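Kurkport Picking Cell: Set-Up and Shift Guide
Section 4. Starting a shift with the Justero cell

Read this section even if you sorted bars by hand for years and feel you could teach it. You could. The cell wasn't built by people who asked you, so some of what follows will be new.

4.1 What your job is now

Before Justero, an operator at the Orozco bench picked bars all day and went home with sore wrists. The operator now fills the bin, watches, clears faults and signs for the count. The wrists are better. The feet are worse, and a request for a second stool has been with purchasing since May.

You are still in charge of the station. If the screen and your eyes disagree about a bar, stop the cell and go with your eyes.

4.2 Before you start

1. Read the last entry in the shift log. If it says only "fine," find whoever wrote it and ask again.
2. Check that the stop button is out and the door switch is latched.
3. Look over the cables on the arm for rubbing or pinching. Loops are normal. Loops that have caught on something are a fault.
4. Push on the bin with one hand. If it moves, tighten the clamp and push again.
5. Sign in under your own name. The cell has been signed in as "Test" for most of its working life, and Test has a better attendance record than any of us.

CAUTION: Never reach into the bin with the door switch bypassed. The arm makes no allowance for seniority.

4.3 Loading the bin

1. Press HOLD and wait for the steady light on the door panel.
2. Open the door and tip the bars in. Do not line them up. Everyone lines them up in their first week, and the cell was set up to work without that courtesy.
3. Remove gloves, labels, pens and lunch.
4. Close the door, press RESUME and step behind the yellow line.

NOTE: Recipe 678 is for mixed colors. Recipe 1047 is for single-color batches. They sit next to each other in the menu, for reasons known to Drukunov, who wrote the menu.

4.4 When the cell stops and waits for you

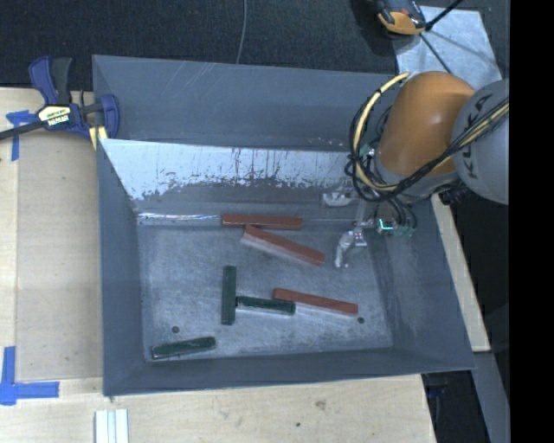

Most calls to the operator come from bars the gripper can't get hold of cleanly. Give it 90 seconds to try another approach before you step in, however much it looks like someone hunting for keys. The usual trouble spots are bars lying hard against a wall, like the red one along the back of the bin, and bars that touch or overlap, like the green one with its end on a red. A bar off by itself, such as the green one in the near left corner, still needs watching when it lies close to the front wall.

If the screen shows NO GRASP:

1. Press HOLD.
2. Move the problem bar toward the middle of the bin floor with the push stick.
3. Put the push stick back on its hook. Check that it is on its hook.
4. Press RESUME.

After 4 NO GRASP stops in one hour, call the line tech and log the time. Do not finish the batch by hand to keep the numbers up. The monthly report will credit the cell with your work, and next month's target will be set to match.

Continue to Section 5, End-of-shift count.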